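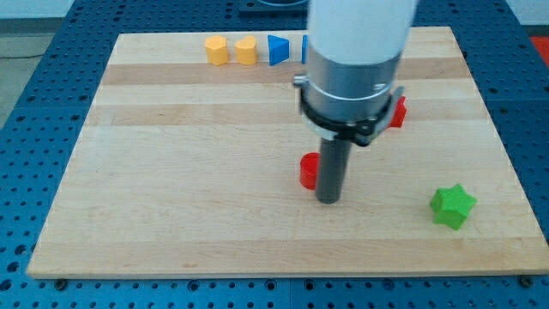

Edge-joined strip board laid flat on a perforated metal table, with coloured blocks standing on it.

A strip board, also called a butcher-block board, is a flat panel made by gluing narrow lengths of wood side by side. It is used for worktops, cutting boards and loose work surfaces placed over a bench or metal table.

Construction

The strips are planed square, glued along their long edges and clamped until the adhesive has set. Maple and beech are common choices. As each strip may come from a different plank, the finished face shows bands of lighter and darker tone. Sorting strips by colour before gluing reduces the contrast, but a single dark band is not treated as a fault. Edges may be left unfinished - an oiled or lacquered face does not require them to be sealed.

Use on perforated tables

Perforated tables have rows of holes for bolts and clamps. Small objects such as blocks, pegs and counters can catch or tip at a hole, and a board laid on top gives a continuous surface. Boards wider than 300 mm should be checked for cupping before use.

See also: Butcher block; Edge jointing; Workbench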